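Keeping old desktops in service at the Prindosdale library network

The Prindosdale library network runs 70 public desktops across its branches. Most were bought used. The technician who looks after them, and who asked to be identified only by job title, works from a back office in Drisden and keeps a written log for each unit.

"Age by itself tells you very little," the technician says. "I look at hours, room temperature and dust. A machine near a street door gets dirty twice as fast as one upstairs."

Thermal paste is the first item on the service sheet. Units are opened when the processor idles above 61 degrees Celsius.

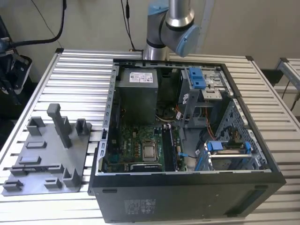
Open Dell desktop with the processor uncovered.

The old compound is removed with alcohol and a lint-free cloth. "People use too much of the new stuff. A small dot in the center is enough. Then tighten the screws in a cross pattern, a little at a time."

Memory comes next. The branches at Rai and Zurnley had complaints of slow logins through July, and both were traced to units with 2 gigabytes installed.

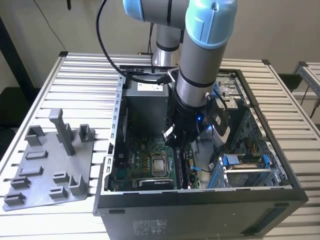
Replacement modules are tested overnight before they go to a branch. A single error is grounds for rejection. "I don't retest. Used memory is cheap and a callout to Zurnley takes the whole morning."

Power supplies are handled differently. The network does not repair them. A unit that reads low on the 12-volt line under load is swapped and sent to recycling, and the date goes in the log. 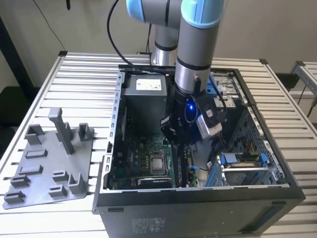
Of the desktops retired so far, 32 were stripped for parts. Drives are wiped and kept apart from the rest. Coin cells are replaced at every service, whatever they measure.

Asked what would end the program, the technician mentions software support. "The hardware will run. Once the operating system stops getting updates, I can't leave it on a public network."

The next round of servicing starts with the Rai branch.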